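Session 4 handout, Sep 2, 2022. Setting up the left gripper on the Kesine cell (sim first, then hardware)

Bring your notes from Gil-soo Tak's calibration session, I won't repeat the frames stuff.

**Before you start**

- load the cell file, check the arm homes clean
- both fingers open fully, close fully, 6 cycles. Watch for lag on one side
- wrist view on. Fingertips have to show at the bottom edge, if they don't the mount offset is wrong. Fix it now not later

**Approach**

Bar goes between the fingers before anything closes. Line up on the bar, not on the panel behind it. A curved bar will fool you: straight at the ends, bowed in the middle, so the angle you set up top is off lower down. Pick the grasp point first, *then* set wrist roll.

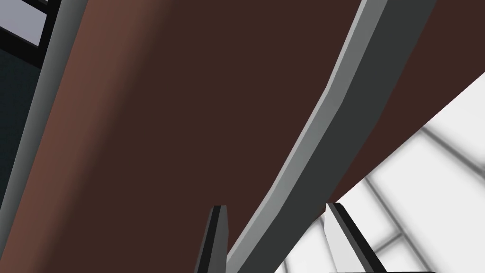 Closing speed 200 for the first pass, same units as the controller page. If one finger touches early, stop, back out, shift the wrist sideways. Do not crank the force up to hide it!! Cyrill Baumgartner's group did that last term and spent the lab hour re-zeroing.

**Finger pads / upkeep (hardware)**

- wipe pads, dry cloth only
- check pad screws every 700 cycles, log it
- tips worn unevenly = swap both, never one
- after a swap redo the offset, sim file too. Teh two drift apart otherwise

**For next time**

Write up your grasp point and roll angle, one page max, to Ro-un Myung. Groups on the Priltard controller: your jog axes are flipped, see sheet 6.

Q on the offset file -> Aatos Lehtinen, he has the curent version.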